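# Blüten für die Nacht

Das Textilmuseum Brurkach erschließt seine Sammlung bedruckter Bettwäsche

Im Dezember ist das Depot des Textilmuseums Brurkach der kühlste Raum des Hauses. In den flachen Schubladen liegen Druckmuster aus der ehemaligen Weberei und Stoffdruckerei Witkowska, die bis in die neunziger Jahre am Stadtrand produzierte: Streublumen, Ranken, Karos, Früchte, Sterne. Insgesamt umfasst der Bestand 1151 Entwürfe für Bettwäsche. Ein großer Teil davon war bis vor kurzem weder fotografiert noch beschrieben.

Bettwäsche gehört zu den Textilien, mit denen ein Mensch die meiste Zeit in Berührung kommt, und zugleich zu denen, die am seltensten gesammelt werden. Kleider werden aufgehoben, Tischdecken vererbt, Vorhänge gelegentlich umgearbeitet. Ein verwaschenes Laken endet in der Regel als Putzlappen. Wer wissen möchte, worauf in einem durchschnittlichen Haushalt vor fünfzig Jahren geschlafen wurde, ist daher auf die Unterlagen der Hersteller angewiesen, auf Musterbücher, Preislisten und Farbkarten.

## Vom Weiß zur Farbe

Bis weit in das 20. Jahrhundert hinein war Bettwäsche in Mitteleuropa überwiegend weiß. Sie wurde gekocht, gebleicht, gestärkt und gemangelt, und die wenigsten Druckfarben hätten diese Behandlung über Jahre hinweg ausgehalten. Verzierungen entstanden durch Stickerei, Lochmuster oder durch die Bindung des Gewebes selbst, etwa beim Damast. Farbige Ware gab es durchaus, vor allem gewebte Karos in Blau und Rot. Sie galt jedoch als Wäsche für den Alltag und wurde Gästen ungern vorgelegt.

Mit waschbeständigen Farbstoffen und der Verbreitung der Haushaltswaschmaschine verschob sich dieses Verhältnis. Die Musterbücher der Firma Witkowska zeigen den Wandel deutlich. Die ältesten Blätter enthalten schmale Bordüren am Kopfende, zurückhaltend in Hellblau oder Grau gedruckt. Einige Jahre später bedeckt das Muster die gesamte Fläche. Am Ende der sechziger Jahre finden sich großformatige Blüten in Orange und Braun, deren Rapport beinahe die Breite eines Kissens einnimmt.

Der Rapport, also die Einheit, in der sich ein Muster wiederholt, war für die Druckerei eine wirtschaftliche Größe. Ein kleiner Rapport verzeiht kleine Fehler. Ein versetzter Anschluss fällt zwischen dicht gestreuten Motiven kaum auf, und beim Zuschnitt entsteht wenig Verlust. Auch deshalb blieb das Streumuster über alle Moden hinweg im Programm. Die Erdbeere, das Vergissmeinnicht und die kleine weiße Blüte kehren in den Büchern in immer neuen Farbstellungen wieder — mitunter von derselben Vorlage, die lediglich gedreht oder gespiegelt wurde.

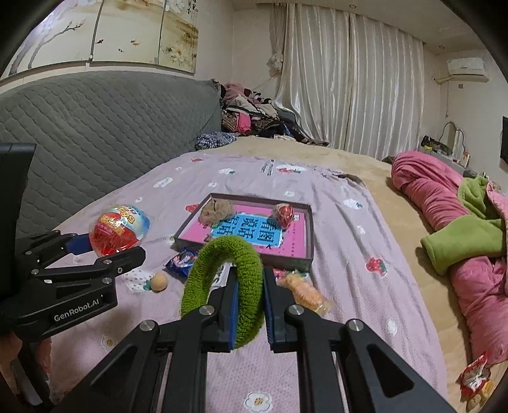 *Weiße Blüten und kleine rote Erdbeeren: Streumuster auf einem Bettlaken in Rosa-Lavendel.*

## Die Serie Vivine

Den wirtschaftlich bedeutendsten Teil des Bestandes bildet die Serie Vivine. Unter diesem Namen führte das Unternehmen eine Kollektion, die über den Versandhandel und in Kaufhäusern angeboten wurde. Die Unterlagen verzeichnen mehr als 600 Farbstellungen, die auf einer weitaus geringeren Zahl von Grundmustern beruhen. Jedes Motiv wurde zunächst in vier Farben erprobt, anschließend auf zwei oder drei Varianten reduziert und in kleiner Auflage gedruckt. Erst wenn die Nachbestellungen der Händler eintrafen, gab die Geschäftsleitung größere Mengen frei.

Aufschlussreich sind die handschriftlichen Vermerke am Rand der Musterblätter. »Zu unruhig« steht dort mehrfach, einmal auch »nur für Kinderzimmer«. Ein Entwurf mit Kirschen wurde zurückgestellt, weil das Rot in der Probewäsche auf den hellen Grund abfärbte. Zwei Jahre danach erscheint er erneut, nun mit hellerem Rot und einem rosafarbenen Fond, auf dem leichte Verfärbungen weniger auffielen.

Die Aufteilung in Wäsche für Erwachsene und Wäsche für Kinder war dabei weniger streng, als die Kataloge vermuten lassen. Fruchtmotive wurden in beiden Rubriken angeboten, häufig mit identischer Druckwalze. Lediglich die Maße und der Begleittext unterschieden sich.

## Erschließung und Erhaltung

Seit dem Jahr 2000 befindet sich der Nachlass der Firma im Eigentum der Stadt Brurkach. Die Übernahme erfolgte kurzfristig, und die Bücher wurden zunächst in Umzugskartons verwahrt. Säurehaltiges Trägerpapier und rostende Heftklammern haben an etlichen Blättern Schäden hinterlassen. Im Rahmen des laufenden Erschließungsvorhabens werden die Metallteile entfernt, die Stoffproben trocken gereinigt und in gepufferte Mappen umgelegt. Nassreinigungen finden nicht statt, da die Appretur der Proben selbst als historischer Befund gilt.

Die Beschreibung der Muster erfolgt nach einem einheitlichen Schema. Erfasst werden Motiv, Rapportgröße, Zahl der Druckfarben, Gewebe und, soweit bekannt, das Jahr der Markteinführung. Schwierigkeiten bereitet die Benennung der Farben. Die Druckerei verwendete eigene Bezeichnungen wie »Flieder zart« oder »Altrosa II«, deren Bedeutung sich im Lauf der Jahrzehnte verschob. Das Museum übernimmt die historischen Namen und ergänzt sie um einen gemessenen Farbwert.

Für den privaten Umgang mit älterer bedruckter Bettwäsche empfiehlt das Haus eine dunkle, trockene Lagerung. Gefaltete Stücke sollten gelegentlich neu gelegt werden, damit die Fasern nicht dauerhaft an derselben Stelle brechen. Bei der Wäsche genügen niedrige Temperaturen und ein Waschmittel ohne Bleiche. Gebrauchte Stücke sind für die Sammlung ausdrücklich von Interesse, auch mit Flicken oder nachträglich eingenähten Knöpfen — solche Veränderungen fehlen in den Musterbüchern naturgemäß ganz.

## Ausstellung

Eine Auswahl von 12 Musterbüchern ist in der Studiogalerie des Museums zu sehen, ergänzt durch Druckwalzen, Farbkarten und mehrere vollständige Garnituren der Serie Vivine. Die Bücher werden während der Laufzeit regelmäßig umgeblättert, um die Lichtbelastung der einzelnen Seiten zu begrenzen. Ein Begleitheft erscheint in der Reihe Breveo und ist an der Museumskasse erhältlich. Hinweise auf erhaltene Bettwäsche aus Brurkacher Produktion nimmt die Sammlungsabteilung schriftlich entgegen, nach Möglichkeit mit einer Fotografie des eingenähten Etiketts.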